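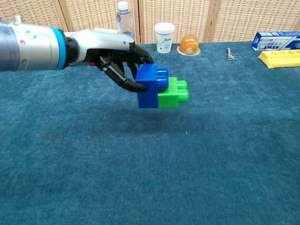
Two chunky blocks, still stuck together.

Cleaning big plastic blocks, quick version

Pull them apart first. Gunk hides in the joints. Really stuck? Warm water, ten minutes, then twist.

Mesh bag, zip it, top rack or gentle cycle. No heat dry!! Learned that one in July, lost a whole bag.

Sticker residue: dab of cooking oil, wait, wipe, then dish soap. Crayon: baking soda on a damp rag. Dont use steel wool, it scratches and then the dirt really sticks.

Drying is the slow part. Open side down on a towel overnight, shake, flip, leave them another day. Put away damp = black spots inside. Old toothbrush gets the corners.

Storage: 2 shallow bins beat one deep one. I use the Samonte ones with the flat lids, they slide under the couch. Lids crack if you stand on them tho.

Next up, bath toys and teh mildew problem.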